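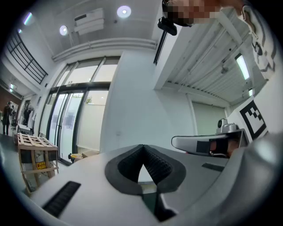

Wall unit short cycles in a room with glass frontage and a roller door

Print this page | E-mail this page

Posted by Francine Kowalchuk
Sunday, April 7, 2024

We rent a ground-floor unit in the Kusberg building. One side is a large glass door and windows in dark metal frames. Past the plain wall next to it, the ceiling changes to a lower corrugated section with fluorescent tubes, and the far wall there has a roller door. The air conditioner is mounted high on the wall, close to the ceiling, with recessed lights near it and a long white pipe or duct running along the top of the wall.

On bright afternoons the unit runs for a few minutes, stops, then starts again. The area by the glass stays uncomfortable the whole time. The section under the corrugated ceiling is worse. I have set the remote as low as 63 and it makes no difference to the pattern. The filters were cleaned in June and again last month. The landlord says the unit is rated at 2 tons and is large enough for the floor area.

Is the unit faulty, or is it reading the wrong temperature? I would prefer to know before I pay for a service call.

Melis

Most wall units of this type sense room temperature at the return air inlet, on top of the case. If the inlet is close to the ceiling, and the supply air is deflected back up to it, the sensor sees its own cold air and the unit satisfies early. The rest of the room is never measured.

Test it as follows. Tape a cheap thermometer to the wall beside the unit, level with the inlet. Put a second one at desk height, out of direct sun and 14 feet away or as far as the room permits. Turn the unit on and read both after 20 minutes. If the upper one is much colder than the lower one, air is recirculating at the unit. Angle the louvers farther down, set the fan to high instead of auto, and repeat.

Some remotes have a sensor of their own, usually marked "follow" or "I feel." If yours does, turn that on and leave the remote at desk height, pointed at the unit.

Lowering the setpoint to 63 will not make the air leaving the unit any colder on a fixed-speed model. Put it back to a normal setting before you test.

If both thermometers read warm and it still stops after a few minutes, the cause is elsewhere — a dirty outdoor coil, low refrigerant, or a bad sensor. That does need a technician.

Stillum

its the glass. get film on it

Cletoleck

Melis has the sensor part right. I would add the load. Floor area is a poor basis for sizing in a room with that much glazing, and the landlord's figure may not have included the section with the roller door. A thin metal curtain has almost no insulation value, and the gaps at the guides and the bottom bar leak air. Check the bottom seal with the lights off inside during the day. Any daylight along the floor is a gap. Brush strip for the guides is sold by the foot and screws on.

A corrugated roof with nothing above it will also radiate heat downward well into the evening. Ask the landlord whether there is insulation over it. If there is none, film on the windows will help the front of the room and do very little for the back.

Check your lease before applying film. Some glass manufacturers void the warranty on sealed units if it is fitted on the inside.

Related items
Louvers on wall unit will not stay down
Brush strip or rubber seal for a roller door
Replacing fluorescent tubes with LED tubes, ballast left in place
Condensation on pipe at top of wall
Window film on metal-framed doors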